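Two-gripper handover demos, what counts as one episode?
Posted by Drultell, 3 September 2018

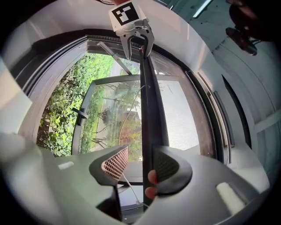

Black bar between the two grippers, window side.

Trying to reproduce the Usar handover result with hand-held grippers. We have 1,125 demos so far, policy is fine at grasping but lets go way too early. Do I cut the episode when the second gripper closes, or when the first one opens? The paper just says "at transfer". Also do fingers on the bar ruin a demo? Mine are on it here.

Mussa
Cut after the first one opens AND backs off. We cut at close at first, 47 test handovers, 18 drops. Recut the same data, no new demos, drops went way down. The policy never saw the waiting part so it had no idea to wait. Fingers: I'd toss those, or at least tag them and train with and without.

Grestness
just get more data. we had 1,976 and it was fine

Usar_fan
Kind of disagree with Mussa on tossing. If the hand is only there at the start, trim the front of the episode and keep teh rest. Check your clocks too, if the two grippers are even a few ticks apart the close and open labels swap order and it looks exactly like early release. Cost us most of December.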